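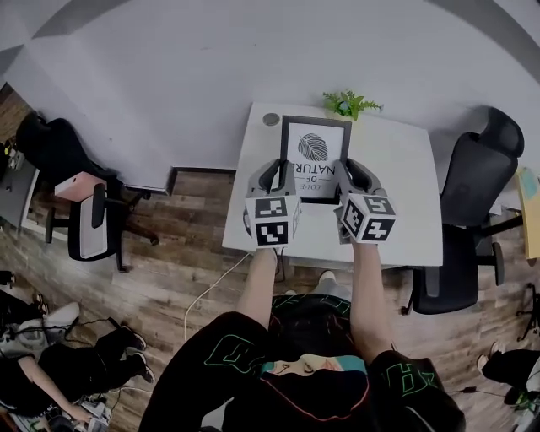
Small white desk, framed picture at the back.

Thread on the new Moya record, Gadix. I've had it on most days since it came out in October and people keep asking if it's worth the money. Long one, mute me if you need to.

1/ For anyone who missed them, Moya are a four-piece who have been going for nine years. Two guitars, bass and drums, with an old organ on the first two records. Gadix is their fourth album and the first one on Usero. The earlier ones were self-released and are hard to find on vinyl now.

2/ They recorded it at Pitari, which used to be a chapel and still has the wooden gallery. The date over the door is 1721. The band stayed on site for the whole session and slept in the rooms at the back.

3/ All the backing tracks were played live with everyone in the one room. You can hear the snare coming through the vocal mic on the quiet songs. I like that. A friend of mine can't stand it and says it sounds like a rehearsal tape.

4/ There are nine songs and it runs to 41 minutes. Side one is the louder side. Side two is mostly slow and has the best song on the album, Ferry Money, which is just voice and one guitar until the last verse.

5/ The singing is lower than on the last record. In the interview that comes in the booklet the band say they moved three of the songs down a key after the first week because the high parts were wearing out the voice. Coldharbour is one of them and it's much better for it than the live version they were playing last year.

6/ Same interview: they used to vote on everything, including the running order, and they stopped doing that this time. Whoever brought the song in had the last word on it. They say there were fewer arguments and it took less time. It does mean the songs are less alike than they used to be.

7/ The one I skip is Second Harvest. It's six minutes and the middle part is the same two chords with a tape delay on top. It might work on stage. On headphones it drags.

8/ The words. A lot of them are about moving back to the town you grew up in and finding you don't know the roads. There's one called 1664 that is about a parish register, with names read out over the bass line. I thought I'd hate it and I've played it more than anything else apart from Ferry Money.

9/ Pressing notes, as a few of you asked. Mine is the standard black. Flat, centred properly, a bit of noise in the run-in on side two and nothing after that. The sleeve is thin card and one corner was bent when it arrived. Usero swapped the sleeve without any fuss, I just had to send a photo.

10/ There's also a numbered edition with a second disc of demos. Mine is the cheap one, but I've heard a friend's, which is number 109. The demos are worth hearing once. The demo of Coldharbour has the organ on it and I wish they had kept it in.

11/ Went to the launch show too. They played the album in order, then four older songs. Doors were at 7 and they were on by half past eight, no support. Sound was muddy at the front and fine by the mixing desk. Second Harvest was better live, I'll give them that.

12/ If you're new to them I'd start with the second album and come to this one after. If you already like the second album, buy Gadix. If you only liked the fast songs on the third, listen to side one somewhere first and see how you get on.

13/ Someone has asked about the CD. Same nine songs, no demos, and the interview is in the booklet there as well. The print is tiny.

14/ Correction to 4: Ferry Money has bass on it from the second verse, very low down. Listened again on the big speakers tonight and there it is.

15/ Next I'm going back to the first album, which I haven't played in a couple of years. Will add to this thread if I've got anything to say about it.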